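We use cookies to keep you signed in to the course pages. Accept | Settings

Home Kitchen Basics, Unit 6: Eggplant and the table you put it on

Okay, so last time we got through onions, and I promised you something purple. I love eggplant and I know half of you don't (I read your sign-up forms!). My guess is you've had it spongy, which happens when the pan is crowded or the oil is stingy.

Pick one that feels heavy, with tight skin and a green stem end. Mine come from the Gernberg market, and I leave them out on a plate if I'm cooking the same day. Slice it, salt it, give it 12 minutes, then pat it dry. Wijaya, the smaller long kind, can skip the salt.

Now your table. Push the jars and the houseplant to the back before you start, and keep the plate up where you can reach it. I don't clear everything off, I like a bit of green while I chop, but I do want elbow room! 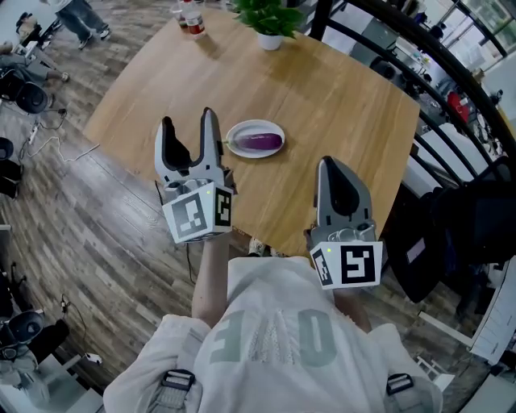
One eggplant on its white plate, with the plant and jars farther back.

For next time: bring a lidded box, and read the Goncombe sheet on frying oils.

39 shares | 3 comments

Do I peel it?
Nope, leave the skin on!
Made this in July on the grill, so good.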